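Workshop notebook, January

Glaze tests, batch 11. Started 7 am, kiln still warm from the bisque so had to wait on it anyway.

Problem is the same one as before xmas. The Niltura white crawls on the big bowls and behaves on the mugs. Same bucket, same dip, same shelf half the time. Pulls back from the rim and leaves bare clay, beads up like water on a waxed car. Ugly. Can't sell those, the Estano order is all bowls.

Things I have ruled out (I think):
- dusty bisque. Wiped everything with a damp sponge, let it dry overnight. Still crawled.
- bucket not stirred. Stirred, sieved, stirred again.
- greasy hands. Gloves this time.

Things not ruled out: glaze too thick, glaze drying too fast and cracking before it even gets to the kiln. Looked close at the bowls before loading and there are hairline cracks in the raw glaze just under the rim on most of them. Mugs fine. So my money is on thickness. Bowls take longer to dip than mugs becuase I have to roll them round in the bucket, so they sit in there longer and drink more up. Obvious once written down.

Plan: 4 buckets, same recipe, thinned in steps. Bowls only. One dip each, count of three, no touching up the rim with a brush after. Brush marks made it worse last time. 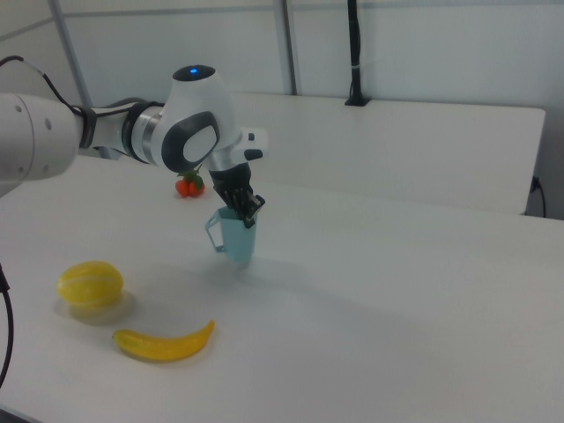 Kiani on the phone at lunch said to forget the water and look at the clay in the recipe, too much raw clay shrinks as it dries and takes the glaze with it, and thinning only hides that until the next thick spot. Swap half of it for calcined. Fair point. I have a bag of calcined kaolin under the bench from the Skandside job, never opened.

So now two things to test and I don't want to mix them up. Thinning first, then calcined in a fresh bucket at the original thickness. Label the FEET of the bowls not the shelves. Did shelves in the fall and lost track when the kiln got unpacked in a hurry.

2 pm. Thinned set dipped. Thinnest bucket looks mean, can see clay through it. Second one in looks right to me. No cracks yet under the rim on that one, will look again when dry.

4:30 pm. Dry. Original thickness cracked again, no suprise. Second bucket clean except one bowl with a drip line. Rubbed the drip down with a finger.

Loading tonight, slow start up to 425 so whatever water is left has time to get out. Then normal schedule. Don't open early!!

To do
- weigh out calcined version, small bucket
- order more cones, down to 7
- new sieve, mesh is coming away at one side
- tell Estano the bowls will be late

Comments

claybarn: Had this with a zinc white. Bisque firing a bit hotter fixed it for me, pots don't suck up so much.

tallpots: Did you get the kiln open yet? Want to know about bucket two.

claybarn: Also try pouring the insides first and letting them dry before you dip the outside.

This site uses cookies to remember your settings. Accept / Manage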